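Drinking vessels at work: what we ask people to carry, and what we ask them to wash
Speaker notes, Meenakshi Nishad
Perkside facilities meeting, October 6, 2026

Slide 1. Title
Name, role, thanks to Kevin Palomino for the room. The handout is two sides and has the cleaning schedule on the back. Questions at the end, except on slide 4, where I would like them as we go.

Slide 2. Scope
Water only. Hot drinks are covered by the kitchen contract and I have no data on them. The three sites are Nastden, Gotach and Alvarado. Nastden and Gotach have plumbed dispensers. Alvarado still has the tap in the kitchen and a jug fridge.
Paper cups were withdrawn at all three in September. Staff were asked to bring their own bottle or use a glass from the cupboard. The rest of the talk follows from that decision. I am not reopening it.

Slide 3. What the change did
Paper cup orders went to nil. Dishwasher load went up. The machine at Gotach now runs twice a day, and the second run is mostly glasses.
The complaints log has 11 entries since the change. Read out the headings only: smell, taste, bottle will not fit under the spout, glass cupboard empty by mid-morning. Taste and smell are nearly always the bottle and seldom the supply. The supply at Nastden was sampled before and after the change and there was no difference worth putting on a slide.

Slide 4. Where the smell comes from
Pause here and take questions.
Water left standing in a closed bottle grows a film on the inside wall. It starts at the places that stay damp and do not get rubbed: the thread under the cap, the seal, the underside of a flip spout, the inside of a straw. Rinsing does not shift it. A brush and washing-up liquid does, if the parts are taken off first.
Warm windowsills and car seats speed it up. So does anything with sugar in it. Squash is the usual cause when somebody says the dispenser has gone off.
If asked about vinegar: it removes scale, and it helps with some smells, but it is no substitute for the brush. If asked about bleach tablets: follow the packet, and do not use them on metal.

Slide 5. Materials
Keep this short.
Glass: does not hold taste, easy to inspect, breaks. Keep away from the Alvarado stairs.
Plain plastic: light, scratches with use, and scratches hold dirt. Replace when the inside looks cloudy and stays cloudy after washing.
Steel with a double wall: keeps temperature, cannot be seen into, so it gets washed less. Many should not go in the dishwasher. Check the base for the maker's mark.
Lids: nearly every lid is harder to clean than the thing it closes. In practice it is the lid that decides how often a bottle is washed properly.

Slide 6. Fit at the dispenser
Clearance from drip tray to spout is 300 mm at Nastden. At Gotach it is less, and tall bottles have to be tipped. A tipped bottle touches the spout, and that is the one contact point I want to remove. 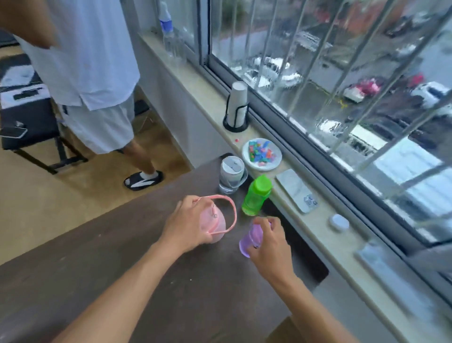
Two options at Gotach. The first is to lower the drip tray, which needs a new bracket and a longer drain hose. The second is to fit the recessed spout from the same maker. I prefer the tray. The recessed spout is harder to wipe, and the wipe is done by whoever is on the late shift with one cloth and not much time.
Either way the spout is to be wiped with food-safe spray at the start and end of each day. The current sheet says "regularly". That word is coming out.

Slide 7. The glass cupboard
The shortage is a return problem. There are enough glasses on the Gotach inventory, and most of them are on desks. Proposal: a return tray at each end of the floor, emptied before each dishwasher run. No reminder emails. We tried those at Alvarado and the cupboard looked the same the week after.

Slide 8. Decisions needed today
Tray or spout at Gotach.
Return trays, yes or no.
Bottle brushes at each sink, replaced monthly, paid from the consumables line.
Unlabelled bottles left in the kitchen overnight: hold for 2 weeks, then dispose. Kevin has asked for longer. I can live with longer if there is a shelf for them that is not the draining board.

Slide 9. Contact and handout
Leave this up during questions. Spare handouts are by the door. The Alvarado jug fridge is a separate paper and will come to the next meeting.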